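Herholm Site, Appliance Cell 2
Pre-run safety inspection, two-arm laundry loading
Checked by: Yiran Ren
Reviewed by: Hongjun Ding
Month: August

Complete before the arms are enabled. Mark each item OK, FAIL or N/A. A FAIL on any item in section 1 or 2 stops the run until it is cleared by the cell supervisor.

1. Power and stopping

1.1 Emergency stop pressed and reset at both stations. OK
1.2 Arms hold position when the stop is pressed. OK
1.3 Enable switch released: no movement on either side. OK
1.4 Speed limit in the controller matches the cell sheet (274 mm/s). OK
Comment: Value was 686 on arrival, left over from the reach test. Reset and saved. Shengli Kong to lock the setting.

2. Floor and cables

2.1 Operator stands outside the marked line, 800 mm from full reach. OK
2.2 No liquid on the floor in front of the washer. OK
2.3 Cables routed clear of the basket and the operator's path. FAIL
Comment: Black cable crosses open floor close to the lower left side of the basket. Re-route behind the left arm or fit a floor cover. Run held.

3. Washer and load

3.1 Door opened fully and stays open unaided. OK
3.2 Drum checked by eye and by hand before loading. OK
3.3 Warning sticker and instruction text on the front panel not covered. OK
3.4 Basket placed between the arms, below the door opening. OK
3.5 Garments free of loose cords, pins and hard objects. OK
Comment: The open door takes up much of the space on the left. The left gripper must be raised clear of the lower rim before any sideways move. Add this to the start position notes.
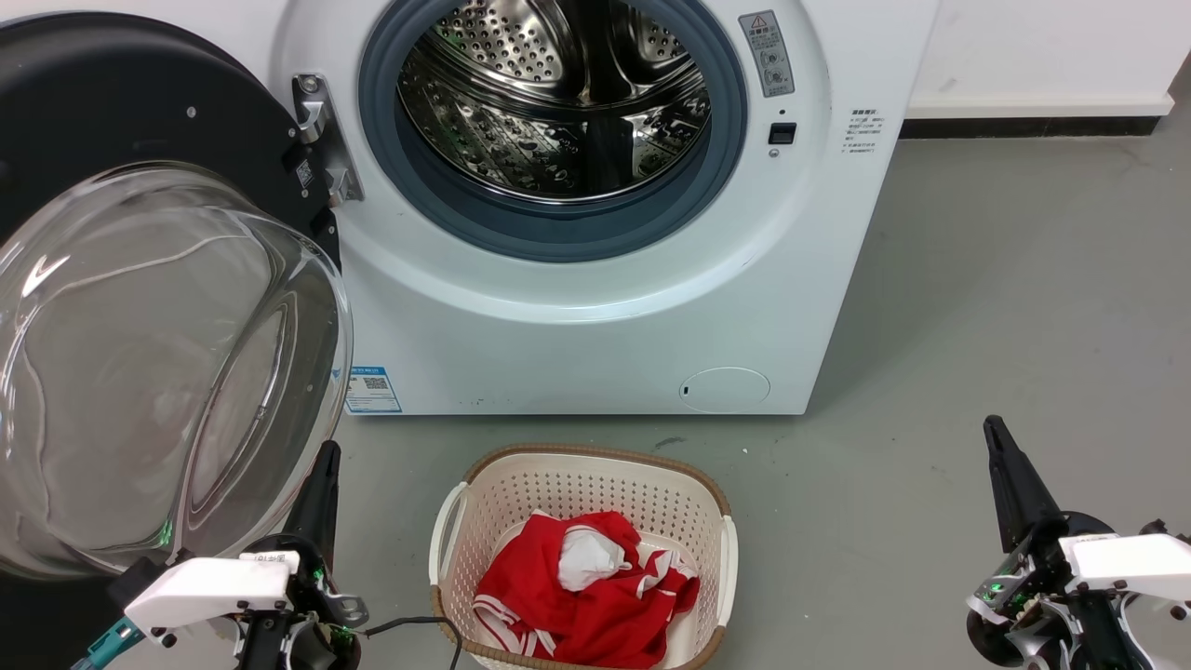

Cell 2, washer door open, basket in loading position.

4. Grippers

4.1 Fingers secure, no play when moved by hand. OK
4.2 Housing screws tight. OK
4.3 Grip force set to the fabric value. OK
4.4 Cycle count below the service limit of 2,000. OK
Comment: Yuzhen Tang asks that the count be written on the cell sheet as well as in the log.

Actions

Item 2.3: re-route cable, then repeat section 2 in full. Owner: Shengli Kong.
Item 1.4: lock speed setting. Owner: Shengli Kong.
Item 3.5: update start position notes. Owner: Yiran Ren.

Arms to remain disabled until item 2.3 is signed off.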